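Ekrem Dursun
@ekremdursun

The kitchen is packed. I had set aside an afternoon for it, in the way people set aside an afternoon to learn Portuguese.

Everything breakable went first, wrapped in pages of the Medau catalog. I own far more gravy boats than gravy.

Ayten Keskin came over to help and spent the first hour reading me the furniture prices off the wrapping. A Brallden sideboard is 1476, if you were wondering. I was not, but now I think about it a lot.

The new place has white paneled walls, a bit glossy, the kind with thin gray seams running down them. The landlord, Mr. Soylu, calls this "contemporary." Ayten calls it "the inside of a fridge." I have signed the lease, so I am going with contemporary.

The brown wooden table came with us. It is 159 centimeters long and the stairwell is not. Necati Uçar took one end and gave a great deal of advice to the other end, where I was.
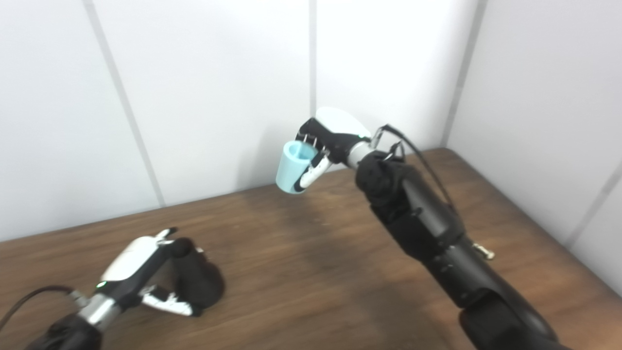 Medau, June 2020

A light blue plastic cup, then. Plain thing, wider at the top than the bottom, pastel enough to belong at a baby shower. I have no memory of buying it and it has outlived two complete sets of glasses.

The glasses were Grotiver, by the way. Thirty to a box, stemmed, very elegant. I have four left and one of those only stands up if it's leaning on something.

Rommel Sison says everybody has a cup like this. His is orange and came with a blender. The blender died in October and the cup is still getting invited to dinner.

I've now had coffee, soup and one very small houseplant in mine. The soup was a mistake. The houseplant has no complaints so far.

Still to unpack: the bowls, the good knives, and a box on which I wrote KITCHEN?? in enormous letters and nothing else. Thank you, me.

Ayten has found the gravy boats. She would like to know where the rest of the ship is — I'm going to go and flatten some cardboard.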